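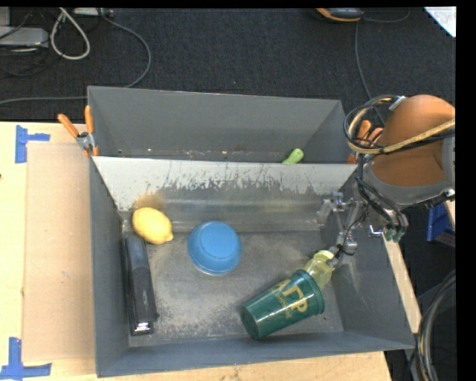
## Moving a distributor account to a new sales region

Use these steps to transfer an existing Fustotine account from the Stidham region to Masham. Team volume moves with the account. Unpaid commission does not.

1. Sign in and open **Account > Region**.
2. Check that the balance is zero. If it isn't, request a payout and wait for it to clear.
3. Choose **Masham** and enter the new mailing address.
4. Upload the resale permit as a PDF. Scans over 15 MB are rejected.
5. Cancel any open auto-ship orders, then select **Submit**.

Review takes up to 11 business days. During review the account can place orders but cannot enroll new members.

Rank is recalculated at the next month end. An account with 3,490 points in Stidham shows 3,222 in Masham under the current conversion table.

Accounts in Fonseca use a paper form and can't be moved online.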